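Ticket 449 – Gripper fingers, Prumham bench: repair or replace, and what goes in the budget
Opened by: Hywel Ifans
Assigned to: Ynyr Penry
Status: Waiting on purchasing
Priority: Normal

Hywel Ifans, 9:10 am
We have two hand-held grippers at Prumham and both are down for new fingers in next year's plan. I'd like to know if we need to buy complete units or just finger sets. Operators report that large rounded parts turn in the grip when the tool is tilted. Small boxes and flat parts are fine. The equipment list has to be in by December.

Ynyr Penry, 9:45 am
Which fingers are on there now, the ones that shipped with the tool or the Drolham set? The two look alike from the top. Also please send a picture of the tool holding one of the parts that gives trouble, taken from the tool camera, close in.

Hywel Ifans, 11:20 am
Drolham set on both. Screws checked, all tight. Picture is from tool 2. 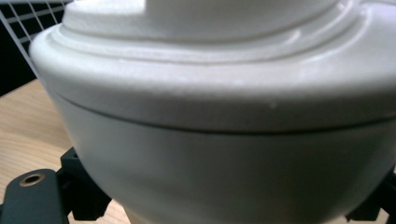 Tool 2, white two-section part, fingers on the lower body.

Ynyr Penry, 1:05 pm
Thanks. The fingers are on the lower section, below the seam, and that section curves in toward the bottom. The thick part of the lid is well above the contact points. With a stiff finger on a surface like that I would expect a small contact area, so I don't think the tool itself is the fault. Before we price anything, please try the following on tool 2:
1. Swap left and right fingers and repeat the tilt test.
2. Put rubber pads on both fingers and repeat.
3. Write down how many tilts out of 100 end with the part turned.

Hywel Ifans, 3:50 pm
Swap made no difference. With pads it is clearly better. I stopped counting turns on the unpadded run because it was most of them. Padded run is still going, Idris has it.

Idris Skyrme, 4:35 pm
Padded run finished. 2 out of 100. One pad had started to lift at the corner by the end, so the glue we have in the drawer is not a long-term answer.

Ynyr Penry, 8:30 am, next day
Good enough to decide on. My recommendation is to keep both tools and buy molded soft fingers. Sárközi quoted 151 per pair, same mounting holes. A complete new unit from Pinlow would be 449 and comes with stiff fingers anyway, so we'd be buying the soft pairs on top of that.

Kamil Kolář, 9:15 am
From the budget side: one pair per tool, or do you want spares? Finger sets go under consumables, complete units go under equipment and need a second signature. If it's consumables I can approve it here. I need the lead time in writing either way.

Ynyr Penry, 9:40 am
One pair per tool plus one spare pair. Lead time requested from Sárközi, will attach when it comes.

Hywel Ifans, 10:05 am
Agreed. Please take the two complete units off the equipment list – I'll change the plan on my side. Pads stay on until the new fingers arrive.

Valentin Surdu, 2:20 pm
Purchasing has the request. The quote is missing shipping and the part number for the mounting screws. Are screws included or do we order them separately? On hold until I have both.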